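Toaster oven and dish rack on the same table, how to arrange?

Posted by Hằng Giáp, Apr 26, 2019

Hello all. I moved to Dultley in March and my kitchen has almost no counter, so I use a table for everything. I have a small toaster oven and a wooden dish rack, the kind with slats that folds in an A shape. Both must live on this table, there is no other place.

My worry is the water and the heat. The rack is wood and I think it will become too dry if it is near the oven. Also my plates drip when I put them in the rack, and I don't want water to go under the oven. Now I have a big brown mat under the oven, which stands near the left end, and the rack is on the right. The oven has small feet. Is this enough distance, and does the mat help or is it dangerous? The table is 78 cm deep, if this matters. 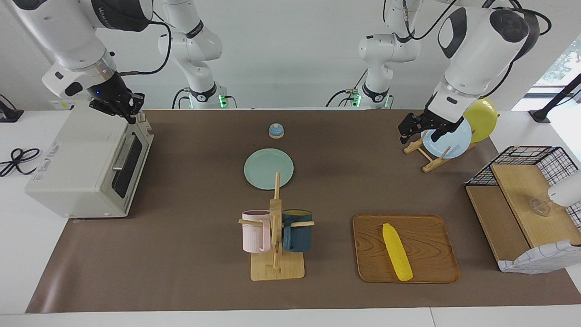
Fisanden
I would keep them at the two ends like that and turn the oven so its door opens to a free area. The heat goes out mostly from the top, the back and the door. Check your manual for the free space it asks on each side, mine asks 17 cm. For the mat, it depends what it is made of. If the manual does not allow a soft surface under the oven, put a ceramic tile under the feet. And please dry the bottom edge of the plates with a towel before they go in the rack, this solves most of the dripping.

Aliyu
just buy a plastic rack

Plovolau
The wood rack is fine, I use mine for years. Put a thin tray under it and empty the tray every evening, otherwise the lower slats become black. Two times in a year I rub it with mineral oil for cutting boards and leave it one night. Keep the cord of the oven away from the rack side also.

Hằng Giáp
Thank you, I will look for a tray. The manual is in a box somewhere, I must find it first.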